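Foro Slot y Modelismo > Mecánica y preparación > Trencillas, imanes y guías

Tema: Pérdida de contacto en chasis Grolavska tras cambiar el imán

pistero_norte
Buenas. Tengo un Grolavska GT con motor en línea y he sustituido el imán de barra de serie por uno de neodimio del mismo largo y la mitad de grosor. En recta va bien. En la horquilla de la pista del club el coche hace microcortes, siempre a la salida y siempre en el mismo sentido de giro. Trencillas nuevas, guía limpia, cables sin soldaduras frías (los he medido moviéndolos). Con el imán original no lo hacía. Pista de plástico, 12 V, mando electrónico Stusenex en curva lineal.

¿Puede el imán levantar el morro?

Trinidad Sarmiento
Puede, según dónde lo hayas puesto. Si está por detrás del eje trasero, el coche bascula sobre las ruedas de atrás y descarga la guía. Si está entre el motor y el eje, lo normal es que apriete todo el chasis hacia abajo y la guía no se entere.

Datos que faltan: posición exacta, altura respecto al raíl y peso del coche en orden de marcha.

pistero_norte
Delante del eje, en el alojamiento de serie. Como es más fino lo he suplementado con cinta por arriba, así que la cara inferior queda a ras del chasis. Peso 110 gramos con carrocería. No tengo galga para la altura.

kx_braid
Entonces no es el imán. Con 110 gramos y un neodimio a ras tienes carga de sobra. Mira el cable de la guía: en ese chasis viene corto y con silicona dura. Al girar a tope tira de la guía hacia un lado y la despega. Que pase solo en un sentido de giro apunta a eso.

Trinidad Sarmiento
No estoy de acuerdo en descartarlo. A ras del chasis y con neumático trasero rebajado, el imán puede estar tocando el raíl en los empalmes. Un toque ahí frena y levanta, y el síntoma desde fuera es idéntico a un corte. Pasa el dedo por la cara inferior del imán: si hay rayas longitudinales, roza.

Lo del cable también es posible. Son dos comprobaciones distintas y se hacen de una en una.

kx_braid
Si rozara lo haría en todos los empalmes, no en una curva.

Trinidad Sarmiento
En una horquilla el chasis balancea y el lado exterior baja. En recta puedes tener holgura y en apoyo no tenerla. Lo he medido en dos chasis de esa misma casa con galgas de espesores.
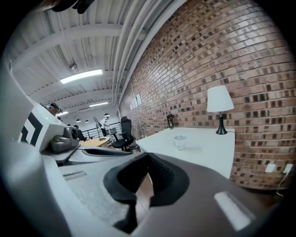

Añado el procedimiento para medir sin galga específica. Se pone el coche sobre un tramo de pista recto, sin tensión, con las ruedas traseras ya torneadas y las que vaya a llevar en carrera. Se mete papel de 80 gramos entre imán y raíl, hoja a hoja, hasta que la última entra con resistencia. Se mide el taco de hojas con el calibre. Después se repite apretando con un dedo sobre el paso de rueda exterior. La diferencia entre las dos lecturas es lo que pierdes en apoyo. Si la segunda lectura es cero, hay que subir el imán.

tallerdefondo
Por si sirve, en la copa que corremos en octubre el reglamento técnico obliga a dejar luz bajo el imán en verificación, y a los Grolavska se les echa atrás más que a ningún otro. El alojamiento está muy bajo. Yo monto el soporte regulable de Tarnano, dos tornillos y muelle. Hay que repasar una rebaba en la cuna del motor o no asienta.

velaz_32
El soporte Tarnano flexa. Lo tuve media temporada y acabé volviendo al alojamiento fijo con láminas de latón. Con el muelle nunca sabes a qué altura vas en curva.

tallerdefondo
Flexa si montas el muelle de serie. Con el duro no se mueve. El mío lleva 212 tandas y sigue en la misma cota.

velaz_32
Para eso quitas el muelle y pones un separador, y ya tienes un soporte fijo más caro.

pistero_norte
Vuelvo con resultados. El imán tenía rayas, solo en el lado derecho. Con el método del papel, coche en reposo: tres hojas. Apretando: ninguna.

He quitado la cinta de arriba y lo he pegado contra el techo del alojamiento. Además he cambiado los cables por unos Baluyot extraflexibles, 20 mm más largos que los de serie.

kx_braid
Has cambiado las dos cosas a la vez. Ahora no vamos a saber cuál era.

pistero_norte
Ya. Esta tarde a las siete tengo pista libre. Vuelvo a poner los cables viejos con el imán subido y lo digo.

Trinidad Sarmiento
Haz al menos una tanda completa con cada configuración y mismo neumático. Limpia trencillas entre tandas.

pistero_norte
Hecho. Con cables viejos e imán subido, sin cortes a ritmo normal. Forzando la entrada de la horquilla, uno en toda la tanda. Con los Baluyot, cero. He perdido algo de agarre a la salida por subir el imán, pero el coche es más previsible. En total llevo 358 vueltas entre las dos pruebas.

kx_braid
Ese corte suelto es el cable.

Trinidad Sarmiento
Uno en una tanda no permite afirmarlo. Los demás eran el imán. Para recuperar agarre prueba lastre de chapa bajo el motor antes de volver a bajarlo.

velaz_32
O láminas de latón, de décima en décima, hasta que deje de entrar la hoja en apoyo. Y entonces una menos.

pistero_norte
Pido las láminas y pongo aquí la cota final cuando la tenga.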